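Members of the Jirnolside Residents' Land Forum have asked me to set down in writing the questions I raised at our last sitting. I do so on this page in a personal capacity, although I continue to serve as the Forum's recording secretary. The matter concerns the grazing reserve east of the Ider stream, and the manner in which its boundary was altered on the district register.

The reserve was set aside for common use by the families of the four lower wards. It was surveyed, entered in the register and marked with stones. In 2000 the district office issued a revised sheet on which the eastern line had moved toward the stream by the width of 11 holdings. No public notice of that revision has been produced. The Forum has asked for it twice in writing and has received one acknowledgment, unsigned.

I have been told that the revision was a clerical correction. A clerical correction has a file, and the file has a number. I ask the district office to give us that number.

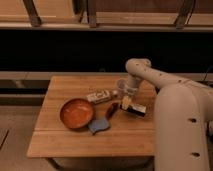
Kamarul Sutanto has written to me that the notice was in fact posted at the old weighing station, that he read it there himself, and that the lower wards had a fair opportunity to object. He adds that a forum which meets only in the dry months should not be surprised to miss things.

I accept the second point as a fair criticism of our calendar. On the first, I would ask him to put his recollection into a signed statement, with the month if he can supply it. If a notice was posted, the families are entitled to know what it said and how long it remained up. If it described the old line and the sheet showed a new one, that is a separate question and a more serious one.

There is also the matter of the Trelex lease. The company holds a grazing and fencing permit over part of the disputed strip, granted after the revised sheet was issued. I make no accusation against Trelex, which applied for land that the register showed as available. Its representative attended our August sitting and answered what he was asked. My concern is with the office that granted the permit while 18 written objections were lying in its own tray - objections for which we hold stamped copies.

Several elders have proposed that the families simply move the stones back. I understand the feeling and I advise strongly against it. Any family found to have shifted a marker would lose its standing before the land tribunal, and the rest of us would spend the hearing answering for it.
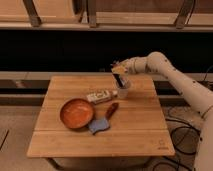

**Jirnolside, 10/10/2003**

The Forum sat again this morning at the Subramaniam hall. Attendance was good and the session ran almost 2 hours past its closing time. I record the principal decisions below so that those who could not travel may read them before the minutes are circulated.

The Forum resolved to request a joint inspection of the eastern line, with the district surveyor, one delegate from each lower ward and a representative of Trelex present. Ashraful Khan was chosen to carry the letter and to wait for a stamped receipt. It was further resolved that no family should sign any individual settlement until the inspection has taken place. This was the most contested item. Two households have been offered replacement plots on the north road and have every right to consider them, and the resolution is therefore advisory.

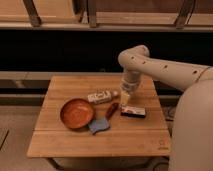
Those two households spoke at length, and I thought they spoke well. The plots they have been shown are smaller but closer to the school, and one of them has a working well. Their difficulty is that acceptance requires them to sign away any claim to the reserve, including the claim they hold in common with everybody else. In my reading a single household cannot surrender a common right. The tribunal has not ruled on the point, and I would welcome the view of anyone who has argued it elsewhere. 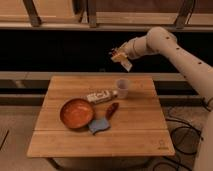
The Forum's own papers must be put in order before the inspection. At present the objections, the receipts and the copies of the old sheet are divided among several homes, and some are folded together with unrelated letters. I ask each ward to bring its documents in one envelope, flat and labeled. A bundle passed along a crowded bench is easily lost, and we have already mislaid one receipt in that way. Originals will be copied and returned the same day.

Corrections to this account may be left in the comments or handed to me at the hall. The letter to the surveyor will be read aloud in each ward before it is sent, and the text will appear on this page once Ashraful Khan has his receipt.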